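Wrist camera dropouts, and a connector I should have checked first

Posted Nov 5, 2020

The arm stopped in the kitchen again on Monday, with the gripper close to the worktop and the same message in the log: image stream lost, motion inhibited.

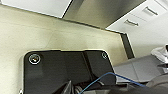
That makes 22 stops since August, when I moved the wrist camera to its present bracket. I had put the early ones down to the software, having changed the driver in the same week, and I spent far too long reading other people's bug reports before looking at the hardware properly.

The symptoms were as follows. The camera would run without complaint while the arm was parked. It would also run during slow moves at low height. Stops came during reaches towards the wall cupboards, almost always with the last joint turned well over to one side. The controller (a Konach, second-hand, firmware 2457) does the right thing when frames go missing: it waits for two missed frames, then ramps the joints down and holds position with the brakes on. The gripper keeps whatever force it had. I have no quarrel with any of that.

What I did have a quarrel with was the restart. After a stop, the Brostura script I use for the task sequence would see the camera come back, clear the fault and carry on from the step it had reached. On one occasion I had a hand on the gripper at the time. It moved a short distance and I let go. No injury, but the fault should never have cleared itself, and the line that did it was mine. I wrote it in August to get through a long overnight test and left it in.

So there were two faults, and the second was worse than the first.

The restart is fixed. A lost stream now latches. Clearing it needs a button press at the controller, which is out of reach of the arm, and the sequence then starts from the parked position. I tested it by pulling the camera plug in each of the task steps, with the joint speeds turned down. It latched every time. I have also removed the option from the configuration file so that I can't switch it back on when I'm tired.

The dropouts took longer. I logged joint angles against missed frames over one evening and got 54 events, all of them with the last joint past the same angle. Software doesn't care which way a wrist is turned. Aravind Pisharody, who read the log before I did any more guessing, suggested swapping the cable end for end without changing anything else. The dropouts moved to a different angle. That pointed at the cable, and on opening the moulded plug I found the screen had broken away from the shell on one side. The bend had been pulling on it at every reach.

The replacement is a Mertens lead rated for continuous flexing, with a screw-lock plug. I've left a longer loop at the wrist and clamped the lead behind the last joint, so the plug itself no longer takes the load. Remutex sell a proper cable guide for this size of arm, but the price is silly for a bent strip with two holes in it and I made one instead.

Results so far: no missed frames over three evenings, including a run with the last joint going from limit to limit. I would like a good deal more running time before I call it cured. The longer loop can also catch on a cupboard handle if the approach is poor, so I have added a keep-out zone along the door fronts and lowered the force limit on the upper reaches.

Still to do: check the old logs for stops where the script restarted and I didn't notice. There are gaps in the timestamps that I don't like the look of.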